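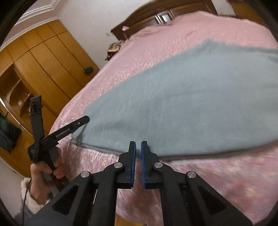 Two grippers and one blanket on a pink bed. How would you fold it?

Can a Robot Make My Bed Yet?

I get this question more than any other. Kids ask it when I visit schools, my niece asks it every single morning, and once a grown-up whispered it to me in a library (she looked hopeful). So let's talk about it!

The short answer is: kind of, slowly, and please don't throw away your laundry basket.

Look at the fingers on the black gripper at the front. There are two of them, with blue pads on the insides where they face each other. Now hold up your own hand. You've got five fingers, plus a palm, plus skin that can feel a crumb or a hair or a wet spot. If you want to know what chores are like for a machine, try this. Stick out your thumb and one finger on each hand, tuck the rest away, and fold a blanket. Go on, I'll wait.

Hard, right? I tried it at my kitchen table in Fletmont and it took me 4 minutes to do one small baby blanket, and it looked like a burrito somebody sat on.

Why is cloth so tricky?

Think about a toy brick. You pick it up, it's brick shaped. You put it down, still brick shaped. You could drop it down the stairs and it would be the same brick at the bottom. Machines are great with stuff like that. There are factories where robot arms pick up the same part 2000 times and never get bored or ask for a snack.

A blanket is different every time you touch it. Pull one corner and the middle moves. Let go and it slides off somewhere. Part of it can be hiding under another part, so the machine has to guess where the corner went. And a corner is really useful! Once you've got hold of two corners, the rest of the folding is much easier. Next time you help with the sheets, notice how long you spend just hunting for corners.

Then there's what's underneath. A blanket lying on a smooth table is one thing. A blanket lying on a fuzzy bedspread is another, because the fingers have to pinch the top cloth and leave the bottom one alone. You do that without thinking. You feel two layers, you wiggle your fingers, you let one go. A machine needs a way to tell that it grabbed too much, and feeling things is something we're still pretty bad at building.

So how does a machine learn to fold?

One way is to watch people. Notice the hand wrapped around the other gripper, the one on the left? When a person moves a gripper around, the movements can be recorded, and then a computer can study them. It's a bit like learning a dance by following someone's feet, except the computer needs to see the dance over and over, in lots of different rooms.

My friend Maricruz Esquivel works on this kind of thing at a small lab called Jemard. She told me her team recorded 186 towel folds before lunch one day, and that she went home and left her own towels in a heap on the floor. (I would too.)

Her teammate Getsemaní Ocampo has a different problem, which is that the lab's folding machine learned on blue towels and got very confused by stripes. A person sees a striped towel and thinks "towel." The machine seemed to think each stripe was an edge! They had to go and find a lot more towels.

What can machines do at home right now?

Vacuuming, mostly, as long as your floor is flat and you've picked up your socks. Washing clothes, if you count the washing machine, and I do, because scrubbing by hand used to take almost all day. Some can mow a lawn.

Folding is further behind. I've watched a test machine fold 50 washcloths in a row and do a nice job on most of them, but they were all the same size and somebody had laid each one out flat first. Hand it a sweater that's inside out with one sleeve tucked in and you'd better have a good book with you.

Making a whole bed is harder still. Beds are big, and pillows are squishy. There might be clothes piled up by the headboard, and the machine would have to work out whether those are clean, dirty, or tomorrow's outfit. Sometimes I can't work that out myself.

Something to try

Grab two pairs of kitchen tongs and a dish towel, and get a grown-up to time you. Fold the towel in half, then in half again, touching it only with the tongs. Then do it with one eye closed. I'm going to run this game at the Wolde library in November, and my best time so far is very embarrassing, so come and beat it!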